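Adeck Opens Countertop Showroom in Dretlow

DRETLOW – Adeck, a supplier of kitchen and bath surfaces, will open its second showroom in November at the former Navarro furniture building. The showroom will carry 374 countertop samples, including stone, laminate and solid surface.

Customers can borrow up to 12 samples at a time and keep them for 11 days. There is no charge for the loan, but a deposit is required.
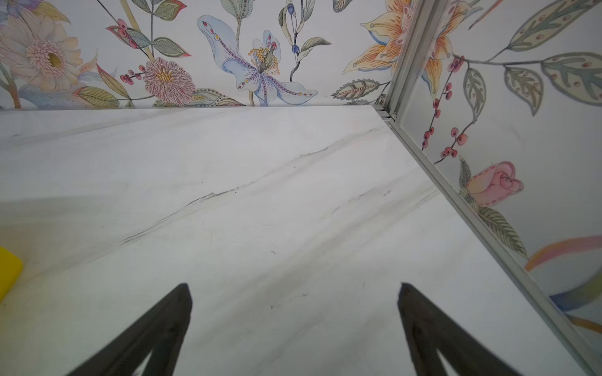

"People want to see a color in their own kitchen before they order," said Maribeth Sebastian, general manager of Adeck. "The old store didn't have the space to keep enough samples on hand."

The Dretlow location will also be the first to stock the Cenirel line of sinks and faucets. Brândușa Cozma, who has run the company's measuring service for six years, will manage the store.

Hours will be 11 a.m. to 6 p.m. Parking is behind the building. Contractors with an existing Adeck account can use it at either location.

Media contact: Maribeth Sebastian, Adeck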